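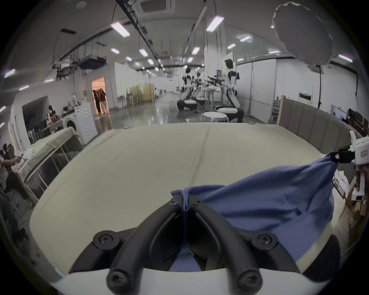

Cullinane Snap Counts — README and data card

Welcome, and thank you for stopping by. Cullinane is a small collection of play-by-play notes from spring football practices, put together for people who like to argue over depth charts and would enjoy having some numbers on hand while they do it. I started it as a single spreadsheet for my own use, and it has grown a good deal since then.

Last updated: 2019-04-17

What you get

There are 3,514 rows in the main file, one for each snap charted in team drills. They come from four practice squads in the Grarus spring league. A second, smaller file holds 846 rows of seven-on-seven work, which I keep apart so that nobody mixes the two by accident (I did that myself early on, and my completion rates looked wonderful for an afternoon).

Each row gives the team, the practice number, the drill, the unit on the field, the down and distance if one was called out, the quarterback's jersey number, and what became of the play. Player names are left out on purpose.

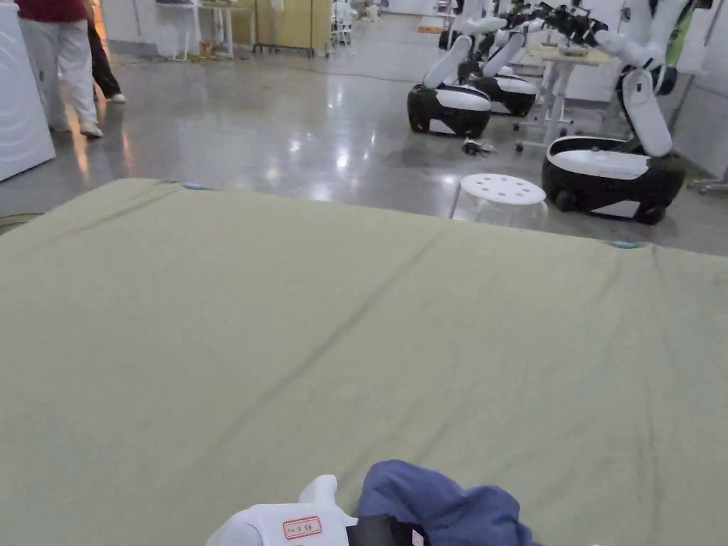
Green mattress with light-blue tabs along the far edge.

How the charting was done

Everything was written down by hand from the sideline and typed up the same evening using Binach, a plain little entry form that does its best to catch silly mistakes. If a play was blown dead before the throw, it is marked "dead" and has no result. Please don't read those as incompletions!

First unit and second unit mean whoever lined up with that group on that snap. Coaches shuffle people a lot in April, so a quarterback can show up under both in the same practice.

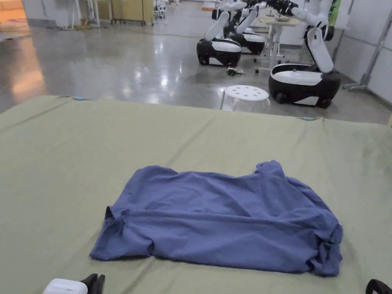 Blue T-shirt on the green mat.

Things to watch out for

Dropped passes are a judgment call, and I tend to be kind to receivers. Air yards are eyeballed, so treat them gently. The Vuvport squad ran a lot of no-huddle, and I missed the down and distance on many of those snaps — the columns are blank, never zero.

Getting started

Open sample.csv first. It holds 600 rows from the main file and loads quickly in any spreadsheet program. Column notes are in columns.txt.

Use and corrections

Share it, chart it, and print it out for your fantasy league if you like. A mention of Cullinane is always appreciated. If you find a mistake, please open an issue with the row number and the practice number, and I'll check it against my paper sheets.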